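Notebook, Friesen workshop, Stustport
Open day, notes after

I write this while I still remember it. The points for the May visit are mixed in between, so please read everything and not only the end.

The doors opened at nine. Eilif Halvorsen had promised the visitors from Wovetti that they would see a real session and not slides, so we decided on the hanging task: take the plush toy, bring its clip to one of the small hooks on the black display stand, let go, take it down again. It is a small task but a good one for guests. Everybody has hung up a key or a coat, and they understand without my help what is hard in it.

I had also wished to show the folding of a cloth. Eilif was against it, as the cloth needs a long explanation and the result looks like nothing from two metres away. He was right, I think. We keep the cloth for ourselves.

Preparation. The stand goes behind the middle of the white surface, with the long side of the tray towards the operator. On the day before, I had put it too near to the front, and then the wrist must bend very much to get the clip up to the bar. With the stand further back the arm is more straight and the movement is calmer. I did not mark the place with tape. This was a mistake, see further down.

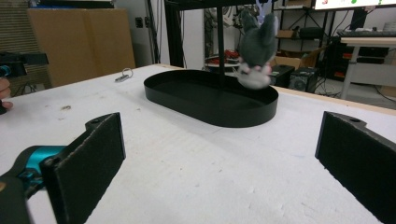 Page last changed: 17 April 2022

The toy was the difficult part of the day, which I had expected, and also the loved part, which I had not. It hangs on a lavender clip and it turns around itself when it is carried. If the fingers take it by the body, the clip falls to one side and you must search for the hook. If the fingers take it close to the clip, it goes well, but then the fingers cover the hook in the wrist view and you work half blind. Colton MacPherson from Wovetti asked which of the two we teach to new operators. I said the second. Eilif said the first, at the same moment. The guests laughed and we had to explain that we have not agreed on it yet.

So let us agree on it. My proposal:

Take the toy near the clip, lift it to a little above the bar, wait until it stops swinging, then come down on the hook from above. The waiting is the part that people leave out. When they leave it out, the recording is full of small corrections which are of no use to anybody later.

Eilif's proposal is to hold the body softly and to let the clip find its own way. It looks nicer. In his hands it also works. I have tried it many times and in my hands the toy is in the tray more often than on the hook.

We will record both ways in the coming week and compare. File numbers start from 1000 for my way; Eilif continues in the old series after 254, so that they cannot be mixed. Please do not rename anything afterwards, also when the name looks ugly.

About the guests. They were polite and they asked good questions, some of which I could not answer well. I put them down, so that we have the answers ready next time.

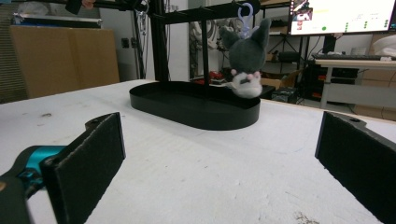 First question: why do we use hand-held grippers for the recording, when there is a robot which could be steered directly? I said that a person with a gripper in the hand feels when the cloth or the plush gives way, and that the learning of it takes minutes. I believe it is true, but Colton wanted to know how many minutes, and I had no figure. We should measure this with somebody who has never tried before. In May there will be plenty of such people, so we could ask a few of them.

Second question: what happens to a bad recording, do we throw it away? Eilif answered that a dropped toy is kept if the operator picks it up and finishes, and is put aside if the operator stops. One of the guests wrote this down carefully, so I hope we really do it. I have looked in Tomilero now and the list for last month does not separate the two cases. To be repaired.

Third question: does the tray have a purpose? I said it catches the toy when it falls. Eilif added afterwards that the tray is just the foot of the stand and that it came so from the shop. Both things can be true, but I was a bit embarrassed.

Then the guests could try it themselves. Here we lost time. The first of them leaned on the stand with the back of his hand, it moved, and I pushed it back by eye. After two more guests it had moved again. With the tape on the surface I would have seen the right place at once. For the next time: a mark at each end of the tray, made before the doors open.

The pads of the fingers are worn and fuzzy. It still holds the plush without a problem, but for anything smooth I would not trust it. I have asked for new ones. Until they are here, please do not change the pads on one gripper only, the two must feel the same in the hands.

The white surface should be cleaned too. It has grey marks and specks, and in the wrist view one sees them quite clearly. I do not think that the recordings suffer from it, but for guests it makes a poor impression. Also there should be nothing on it which does not belong to the task. I found small metal things lying beside the tray when I looked through the pictures in the evening, and during the day I did not notice them at all.
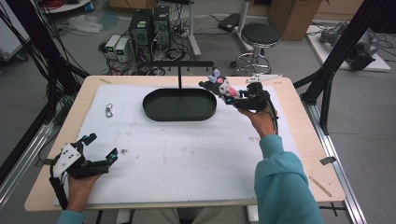

A word on the sitting position, as two of the guests complained of their shoulders. The chair was set for me. With both grippers in the hands one cannot reach down to change the height, so it must be done before, and it must be asked before. I will put it on the start list: height of chair, then the cables over the wrist, then the grippers. Who is not working at the moment with the left hand shall let the gripper rest near the edge of the table, jaws open. If it is held in the air the whole time, one gets tired and the other hand becomes less exact as well.

The cables on the floor behind the table were not dangerous for us, we know where they are. For guests it is different. They walked round the table to see the stand from behind, and I had to say "please mind your feet" so often that I became tired of my own voice. Either we cover the cables or we close that side.

Numbers for the report: I will not give a rate of success from this day. The operators changed all the time and the stand was moved. Eilif would like to have one line on it anyway. We can write that 4 guests tried the task and that they all managed to hang the toy at least once, which I saw myself.

Colton has asked if they could borrow the stand with the toy for their own people at Wovetti. I have said yes to the stand. The toy we need here until both series are finished.

To do before May
Tape marks for the tray (me)
Two cases separated in the Tomilero list (Eilif, I have told him)
New finger pads, both grippers on the same day
Clean the white surface, clear away the small parts
Height of chair on the start list
Decide on the cables
Find out what the stand costs, Colton would like to know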